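Quem tem a preferência no caminho do parque?

Ando há meses a chatear os amigos com este assunto, por isso resolvi escrevê-lo de uma vez e deixar toda a gente jantar em paz. O assunto é: que regras deve cumprir um robô que circula num caminho de parque, no meio de gente a pé, carrinhos de bebé, cães com trelas compridas e miúdos que aprendem a andar de bicicleta?

Vou já avisando que gosto de robôs. Trabalhei cinco anos ligada à manutenção de espaços verdes e teria dado muito por uma máquina que fizesse a ronda da manhã por mim, a ver bermas partidas e candeeiros fundidos (sobretudo em novembro!). Não sou das que acham que aquilo vem tirar o sossego ao jardim. O que me tira o sossego é a papelada, ou melhor, a falta dela.

O regulamento do parque onde passo quase todas as manhãs tem 209 artigos. Li-os todos, num acesso de teimosia e com muito café. Há regras para papagaios de papel, para grelhadores, para modelos telecomandados, para quem quer casar debaixo de uma árvore. Sobre um veículo que anda sozinho há uma linha, que remete para os "equipamentos de serviço", ou seja, trata um robô autónomo como se fosse um carrinho de mão com motor. E um carrinho de mão tem sempre alguém agarrado às pegas.

Os fabricantes, justiça lhes seja feita, vão preenchendo o vazio como podem. A Wovolska publicou um guia de boas práticas bastante decente, com velocidades diferentes conforme a gente que está por perto. A Vallateck prefere uma regra única: se alguém se aproxima, a máquina pára e espera. As duas coisas fazem sentido, cada uma por si. O problema é quando as duas se cruzam no mesmo caminho e o peão, coitado, tem de adivinhar de que marca é o bicho que vem lá para saber se ele abranda ou se pára.

E depois há o terreno, que nos guias aparece sempre lisinho e com um passeio bem desenhado dos dois lados. Quem escreve essas coisas devia vir cá fora. Um caminho de parque tem gravilha solta no asfalto, tem uma berma de betão de um lado e do outro a relva a acabar onde lhe apetece, com terra à mostra nos sítios onde já não cresce nada. Onde termina o caminho, afinal? Para mim é óbvio, para a dona do cão também. Para uma regra que diz "manter-se a trinta centímetros do limite da via", já não é tão óbvio assim.
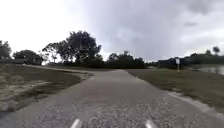
Depende muito de quem vai atrás a pé, escreveu-me a Ninia quando lhe mandei um primeiro rascunho disto. Na opinião dela, o erro está em querer uma regra para a máquina quando o que falta é uma regra para a pessoa responsável: alguém com nome, telefone e obrigação de chegar lá depressa se a coisa correr mal. Sem isso, dizia, podemos escrever as distâncias que quisermos, que ninguém responde por elas.

Fiquei a remoer naquilo uns dias. Dou-lhe razão em metade - a metade da responsabilidade. Um robô sem contacto visível é um objecto abandonado que por acaso se mexe, e eu queria ver um número de telefone em letras grandes, legível por quem tem a minha vista. Já na outra metade não vou. A pessoa responsável pode estar a 200 metros, a tratar de outra coisa, e naqueles segundos em que um miúdo de trotinete sai da curva quem decide é a máquina. Tem de haver uma regra para ela também.

Então o que é que eu punha no papel? Em primeiro lugar, prioridade ao peão, sempre, sem contas de cabeça sobre quem chegou antes. Se o caminho estreita ou há uma bifurcação, o robô espera. Se tem de se encostar, encosta-se para o lado firme, e nunca obriga ninguém a ir para a relva. Uma pessoa de cadeira de rodas não pode ter de negociar com um aparelho!

Queria também que a margem do caminho fosse avaliada no sítio, a pé, antes de se autorizar o percurso. O protocolo Jakubowski, que algumas autarquias andam a experimentar, faz isto bem: alguém percorre o trajecto inteiro e anota onde o piso muda, onde a berma desaparece e onde há água perto. Repete-se a volta em setembro, quando o verão já deu cabo da relva, e outra vez depois das primeiras chuvas. Dá trabalho, pois dá. Também dá trabalho tirar uma máquina de dentro de um lago.

E o som, por favor, falemos do som. Há quem defenda um apito constante e há quem queira silêncio absoluto. Eu ia para um ruído baixo e contínuo, do género bicicleta velha, que se ouve sem assustar ninguém. Um amigo meu que vê mal diz que o pior de tudo são as coisas que só apitam quando já estão em cima dele.

Sei que há quem ache isto prematuro, que primeiro se experimenta e depois se legisla. Com as trotinetes experimentou-se primeiro, e ainda hoje me desvio delas no passeio à porta da farmácia. Preferia que desta vez se acrescentassem duas páginas ao regulamento enquanto os robôs ainda são poucos. A consulta pública está aberta até ao fim do mês e eu já mandei a minha proposta, com a objecção da Ninia incluída.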